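Menow Automation Program
Unit 5 handout: Good practice for hand-held gripper demonstrations

Scope. These rules apply to table-top tasks in which an operator works a gripper in each hand. They do not replace the site safety rules covered in Unit 2.

5.1 Work surface
Keep only the objects named on the task sheet on the table. Tape used as a position mark stays down until the full set is complete. Stands are placed before the first run and checked between runs.

5.2 Cables
Route each gripper cable to its own side. A cable must not cross the space between the jaws or pass under an object to be picked up. Leave enough slack for full reach.

5.3 Operator
Seated, forearms clear of the table edge at the start. Both grippers are in view before the run begins. Speed is even. A dropped object ends the run; log it as a drop and do not edit it out.

5.4 Flat objects
Books and folders are the usual source of failed grasps. Approach from an edge, with the jaws level. Where two items overlap, the task sheet must state which one moves first.
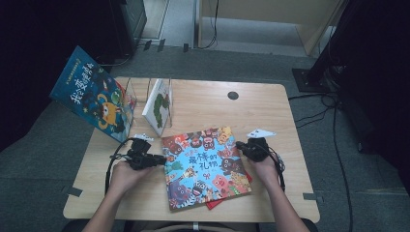
Adjoa Korletey asked whether a run with a wrong first grasp should be kept if the operator recovers. Under the Liston rule it is kept and flagged, provided the object stays on the table.

5.5 Records
One log line per run, 40 runs per sheet. Sheets go in the Frimpong binder, shelf 828.

Reading for Unit 6: Trisach notes, section 2.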